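Snack packets on the table: sort by type or leave in a pile?
Board: Household storage and serving
11 replies

kemeys_p
Posted Wednesday, July 1, 2026
We keep single-serve snacks out on the dining table for visitors. At present they sit in a pile on the cloth and get moved into a tin tray before people arrive. The tray is a rectangular one with rounded corners and a raised rim. It holds fewer packets than the pile contains, so there is always a remainder.

Questions:
1. Flat in one layer, or standing on edge?
2. Is there any case for a deeper container?
3. Does anyone mix fruit and packets in the same tray?

Inside depth is 41 mm. I have not measured the packets because they are all different.
Prys Kemeys

fesel_tin
On edge, if the packets are the pillow type with a crimped seal at both ends. You read the top strip and pick. Flat packets slide over each other and the bottom ones never get eaten.

Standing packets need side support. With fewer than a full row they fall over. Cut a strip of card to the inside width of the tray and use it as a movable stop.

beddoe_h
Disagree with the above. On edge works in a drawer, where nobody sees it. On a table the crimped ends all point up and it looks like a filing cabinet. One loose layer, top up from a box in the kitchen. The card stop will be on the floor by the second visitor.

fesel_tin
The card stop has been in my tray since last August.

gcavalcanti
Depth matters more than layout. At 41 mm a small nut packet will stand and a wafer packet will lean. Anything with air in it will ride up over the rim. I would use the tin for the dense items and put the puffed ones in a bowl.

Fruit separate, always. Mandarins sweat in a closed room and the printed film gets tacky. My mother-in-law used one big platter for everything and every packet had to be wiped.
Gilmar

kemeys_p
Partway through filling it this morning. Fruit is already separate from the tin, though I do have one packet in with the mandarins at the back. 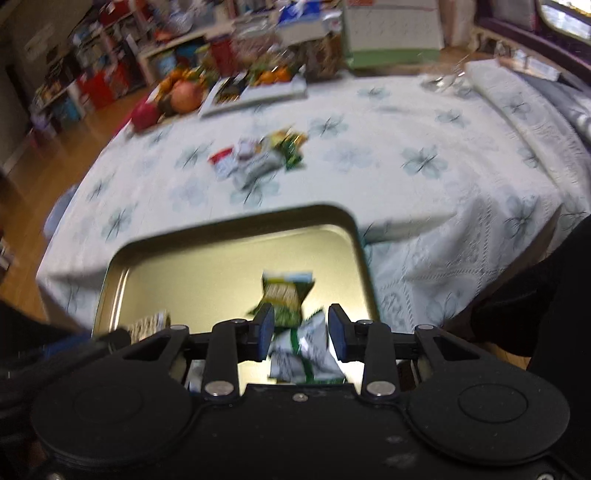
Gold tin partly filled, remaining packets in the middle of the cloth, fruit at the back.

The green and yellow one is on edge, which is as far as I got with the first suggestion. There is another green and yellow on the right of the pile. If I group by type those two go together and then I have a lot of groups of one.

s_warrier
Grouping by type is pointless with a mixed assortment. Group by what gets opened first. In our house that is salty, then sweet, then whatever came free with something else. Salty goes on the side nearest the seats.

Also, move the pile off the cloth before you do anything. Printed tablecloths hide crumbs and small bits of wrapper. Empty the lot into a box, shake the cloth, then load the tray from the box.

cfoulkes
Is that the cloth with the lacy border? I had one very like it, coated, and the border was the first part to crack where it went over the table edge. Turn it a quarter every couple of months if the table is near enough square.

kemeys_p
Lacy pattern on the border, yes. Table is not square. A quarter turn would leave one end bare.

beddoe_h
Half turn then. Same fold line, other side takes the sun.

cfoulkes
A half turn does nothing for the fold. The fold is the problem. Sun is a separate problem.

yorath_lid
On the original question 2: I replaced a shallow tray with a Privier box, 500 mm long, divided. It takes 50 packets on edge with the lid off. Visitors took fewer. They seemed to feel they were going into our cupboard. Went back to a tray and put the box in the pantry as the refill store. So yes to the deeper container, kitchen side only.

gcavalcanti
Agree with Yorath on the two-container arrangement. Prys, the packet in with the mandarins should come out. If the tin is full it goes in the refill box.

s_warrier
One packet beside some mandarins for an afternoon is not going to do anything. The tacky film business is from fruit that was washed and put out damp. Dry it and you can put them together.

gcavalcanti
I dry mine. It still happens in humid weather. Depends where you live.

fesel_tin
Has anyone used the Sonano liner mats in a metal tray? Packets on edge slide less on a ribbed surface, which would deal with the side support point without a card stop.

beddoe_h
Used one. It curls at the corners if the tray is rounded. You have to trim it to the radius, and then it is slightly too small and moves about. A folded paper napkin does the same job and can be thrown away.

kemeys_p
Going with one loose layer in the tin, dense items only, puffed ones in a bowl, remainder to a box in the kitchen. Will try the napkin. The card stop is noted but I have no suitable card. Cloth stays as it is for now.

fesel_tin
Cereal box.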